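5.3 Running the bin-picking benchmark

Read this before you trust any number that comes out of the Urnutum grasp scorer, including the ones in our own release notes. The score is a prediction. Badley's first write-up treated it as a success rate, and a good many people have repeated that since.

You will need the arm calibrated as in section 4, the bin fixed to the surface, and the Golestani block set (green and red). Other blocks will run, but the results can't be compared with the tables in section 7.

1. Clamp the bin at its edges and try to shift it by hand. If it moves at all, clamp it again. A bin that creeps a little with every contact gives you a slow drift in grasp error that looks exactly like a bad model.

2. Load the config file for your bin. Do not use the default. The default was tuned on the Flerncombe cell, which had matte walls, and it flatters the depth filter.

3. Drop the blocks in from above and leave them where they land. Do not straighten them. If you tidy the layout you are testing yourself.

4. Start the trial from the pendant at low speed. Keep your hand near the stop for at least the first 55 picks.

5. Log every attempt, including the ones the planner gives up on. The logger skips these unless you set keep_aborts to yes. We think this is the wrong default and have said so.

6. Stop at 1,000 attempts or at the end of your session, whichever comes first, and write down which it was.

CAUTION: Cables on the wrist must have slack through the full range of the last joint. Turn the joint by jogging to both limits before step 4 and watch the loop. The planner knows nothing about cables.

Note on bright metal. Glare along a bin wall shows up as missing depth, and version 2 of the filter fills the gap by guessing from nearby points. The guess is usually fine in the middle of the floor. Close to a wall we don't believe it. Report wall picks on their own line.

Note on blocks that touch. Two blocks lying side by side are often read as one wide block. The scorer then rates the grasp highly and the fingers close on the wrong width. In our April run we had 506 usable attempts, and the gap between predicted and real success was widest for touching pairs. One run on one cell is thin evidence – please send us yours, good or bad.

What the benchmark does not tell you: whether the method works on bags, soft items or anything with a lid. Rigid blocks are an easy case. A high score here is a reason to try something harder and not much more than that.

If the success rate jumps after a software update, rerun the old version on the same day before reporting it. Lighting has fooled us more than once.
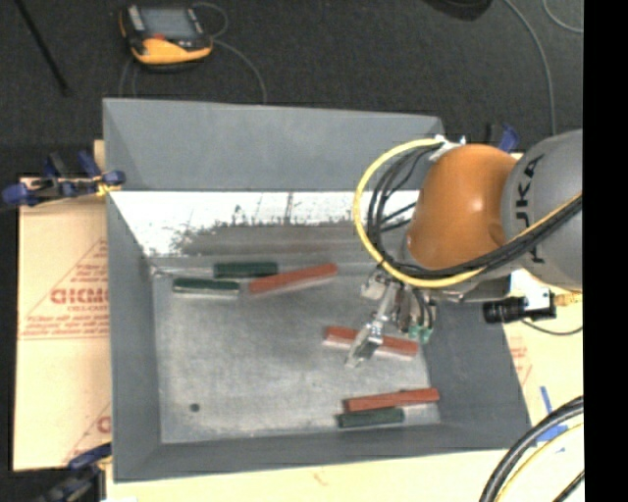
Figure 5-4. Gripper over a red block, with a red and green pair lying close together in the front right corner.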